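Fugen, Feuchte, Fasersättigung
Warum Massivholzböden im Spätwinter reißen und was sich mit einem Hygrometer daran ändern lässt

Von Fatima Van der Merwe
2025-02-24

Die Reklamationen kommen gegen Ende der Heizperiode. Ein Eichenboden, im Spätsommer verlegt, im Herbst abgenommen, zeigt plötzlich Fugen, in die sich eine Scheckkarte stecken lässt. Der Bauherr vermutet einen Verlegefehler, der Handwerker verweist auf die Raumluft, und beide haben oft ein Stück weit recht.

Holz ist hygroskopisch. Es nimmt Wasserdampf aus der Umgebungsluft auf oder gibt ihn ab, bis sich ein Gleichgewicht einstellt. Bei 20 Grad und 50 Prozent relativer Luftfeuchte liegt dieses Gleichgewicht für die meisten heimischen Hölzer bei gut neun Prozent Holzfeuchte. Sinkt die Luftfeuchte auf 30 Prozent, wie es in beheizten Wohnungen im Januar üblich ist, fällt die Holzfeuchte auf etwa sechs Prozent. Die Differenz klingt gering. An einer 160 Millimeter breiten Eichendiele mit liegenden Jahrringen macht sie bei ungehinderter Bewegung mehr als einen Millimeter aus.

Maßgeblich ist die Schnittrichtung. Tangential, also entlang der Jahrringe, schwindet Eiche um rund 0,3 Prozent je Prozentpunkt Holzfeuchte, radial nur etwa halb so stark. In Faserrichtung ist der Wert so klein, dass er im Innenausbau vernachlässigt wird. Dielen mit stehenden Jahrringen bleiben deshalb deutlich ruhiger, kosten aber mehr, weil der Einschnitt weniger Ausbeute bringt.

Oberhalb der Fasersättigung, bei den meisten Arten zwischen 25 und 30 Prozent Holzfeuchte, verändert sich das Volumen kaum. Dort liegt das Wasser frei in den Zellhohlräumen. Erst wenn diese leer sind und die Zellwände selbst abgeben, beginnt das Schwinden. Für den Fußbodenbau ist der obere Bereich ohne Belang, für die Trocknung im Sägewerk entscheidet er über Risse und Verschalungen.

Der Betrieb Mac Suibhne trocknet Dielenware in Kammern und lagert sie anschließend vier Wochen unter Dach, bevor sie ins Hobelwerk geht. Ausgeliefert wird mit neun Prozent, Toleranz plus minus zwei. Diese Spanne ist branchenüblich und reicht dennoch für Streit aus. Eine Diele mit elf Prozent neben einer mit sieben ergibt nach dem ersten Winter ein Fugenbild, das niemand abnehmen möchte. 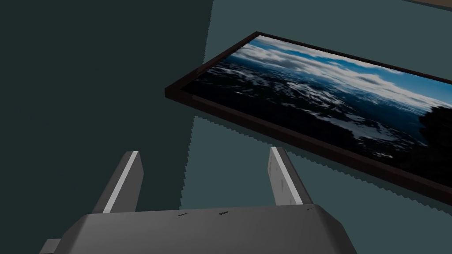
WERKSTOFF & BAU

Gemessen wird auf der Baustelle meist elektrisch. Widerstandsmessgeräte treiben zwei Elektroden in das Holz und leiten die Feuchte aus dem Stromfluss ab. Das Verfahren ist zwischen sechs und 25 Prozent brauchbar, sofern Holzart und Temperatur korrekt eingestellt sind. Kapazitive Geräte arbeiten zerstörungsfrei, reagieren jedoch auf Rohdichte und Untergrund. Verbindlich bleibt die Darrprobe: wiegen, bei 103 Grad bis zur Gewichtskonstanz trocknen, wieder wiegen.

Wie weit die Raumluft vom Sollwert abweicht, hat das Planungsbüro Etby in 16 bewohnten Einheiten eines sanierten Altbaus aufgezeichnet. Zwischen Einbau und März kamen 3.448 Messwerte zusammen. In sieben Einheiten lag die relative Feuchte über Wochen unter 35 Prozent. Gemeinsam war ihnen eine mechanische Lüftung ohne Feuchterückgewinnung, eingestellt auf den Luftwechsel der Auslegung, obwohl die Wohnungen nur von ein oder zwei Personen genutzt wurden.

Die naheliegende Maßnahme ist damit eine lüftungstechnische. Wird der Volumenstrom an die Belegung angepasst, steigt die Feuchte ohne weiteres Gerät. Enthalpietauscher holen einen Teil des Wasserdampfs aus der Abluft zurück. Verdunster helfen in einzelnen Räumen, müssen aber gewartet werden und geraten bei offenen Türen schnell an ihre Grenze.

Auf der Materialseite konkurrieren mehrere Ansätze. Mehrschichtdielen sperren die Bewegung der Decklage durch quer verleimte Mittellagen ab. Thermisch behandelte Ware wie Cultitwood nimmt weniger Wasser auf, ist dafür spröder und dunkler. Das Hartwachsöl Vultivow verlangsamt den Feuchteaustausch, hebt ihn aber nicht auf. Über eine ganze Heizperiode stellt sich unter jeder offenporigen Oberfläche dieselbe Ausgleichsfeuchte ein.

Fußbodenheizungen verschärfen die Lage. Die Oberflächentemperatur sollte 27 Grad nicht überschreiten, auch nicht unter Teppichen. Vollflächige Verklebung mit einem schubfesten Klebstoff verteilt die Bewegung auf viele schmale Fugen. Löst sich die Verklebung bereichsweise, entstehen Blockabrisse, bei denen mehrere Dielen zusammenbleiben und die gesamte Bewegung an einer einzigen Stelle auftritt.

Wer im Februar Fugen vorfindet, sollte vorerst nichts verfüllen. Mit steigender Luftfeuchte quillt das Holz zurück, und eine harte Füllmasse wird herausgedrückt oder presst die Kanten auf. Ein Protokoll mit Datum, Raumklima, Holzfeuchte und Fugenbreite an festen Messpunkten genügt zunächst. Die zweite Messung folgt im Spätsommer an denselben Punkten.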